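Wimell Tabletop Pack: README and data card

Maintained by the Mumari simulation desk
Last revised October 22, 2018

What you are getting

The Wimell Tabletop Pack is a set of simulated episodes in which a two-armed robot with fingered hands deals with crockery on a wooden table. We sell it to people who train manipulation policies and would like to break fewer real mugs. If you came looking for a kitchen, there is no kitchen. There is a table, a floor, a wall, and a level of housekeeping none of us manage at home.

The pack holds 1,239 episodes. Of these, 1,000 are meant for training and the rest are for testing, and we would take it kindly if you kept them apart. One customer didn't and wrote to us very pleased with the results.
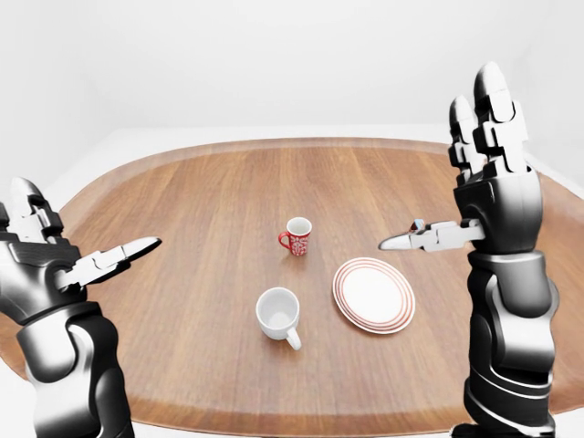 Every episode comes with rendered video from the robot's viewpoint, joint positions for both arms and both hands, and a one-line task instruction in plain English. Object poses are included too, in a separate file, so that you can pretend for as long as possible that you aren't going to use them.

Objects

The standard cast is a plain white mug, a red mug with a white pattern, and a round white dish with red rings. The object list calls the dish "plate" and some of the instructions call it "saucer." These are the same mesh. We argued about it in April, both sides lost, and the loader accepts either word.

Some layouts add a small printed box, the kind of thing a child gets with lunch. It has no part in the mug tasks. It is a distractor, and it does the job well enough that early versions of our own baseline kept reaching for it.

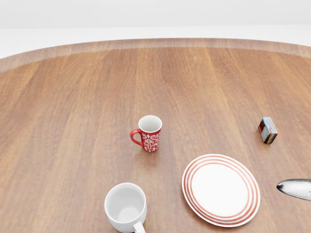

Positions are shuffled between layouts, as is the direction the handles point. The table never changes. If your policy turns out to depend on the wood grain, we are sorry, and you can buy the Lescombe add-on, which swaps in other tabletops and costs extra for exactly this reason.

Installing

Unpack the archive somewhere with plenty of room. Run the check script before anything else. It takes a while and prints very little, then prints "ok." If it prints anything other than "ok," download the archive again before you write to us. The loader needs the Tiwari runtime, version 2 or later. Earlier versions will open the files without complaint and get the left and right arms the wrong way round.

Notes from the grasping bench

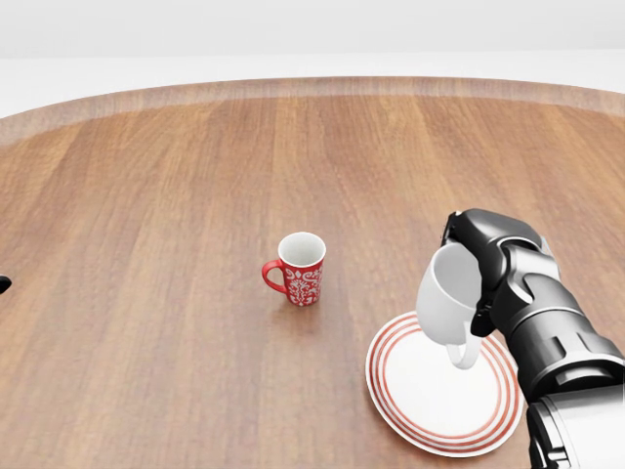
By the Mumari simulation desk, grasping bench

The white mug is the hard one. It is wide at the mouth, its handle is small, and the fingers have to come over the rim without tipping the whole thing into the next episode. We left the tilted carries in. Earlier releases kept only the tidy ones, and policies trained on those behaved beautifully until a mug leaned, at which point they let go.

Setting a mug down on the dish is harder than picking it up. The handle gets there first if the wrist is rolled too far, and contact between a handle and a raised rim is where the physics likes to show off. Expect a little jitter in those stretches. Smooth it if you must, but keep a raw copy.

The forearm also hides a good deal. A policy that works from the head view alone will lose sight of the dish just when it would be useful to know where the dish is. The pose file covers these moments. So does a second camera, which you will have to add yourself.

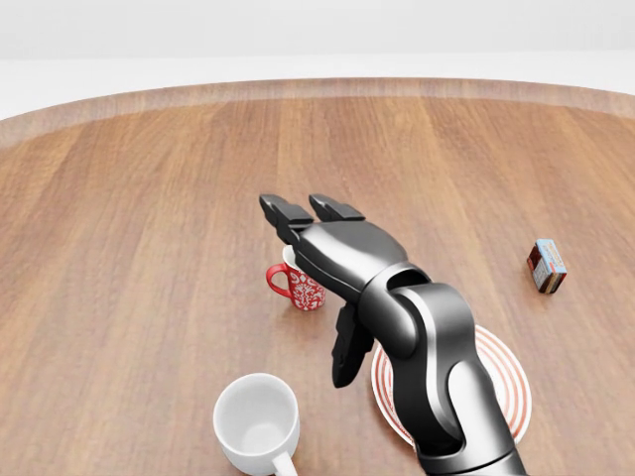 Known problems

Shadows are softer than they would be in any room with a lamp in it. Bright reflections on the arms have been mistaken for crockery by at least one detector, ours.

The lettering on the small box is not meant to be read. Please stop sending us your text recognition results.

A batch of 7 episodes has the wrong instruction attached. They are listed in the errata file. We kept them in place so that episode numbers would still match the last release, and because two customers had already written papers around the numbering.

Liquids are not simulated. The mugs are never full of anything, however the instruction is worded.

License and support

One license covers one lab. Students count as the lab. You may publish results and short clips, but you may not resell the episodes or repackage them under a name that sounds like Wimell. Support is by email, in the order received, and attaching the output of the check script moves things along considerably.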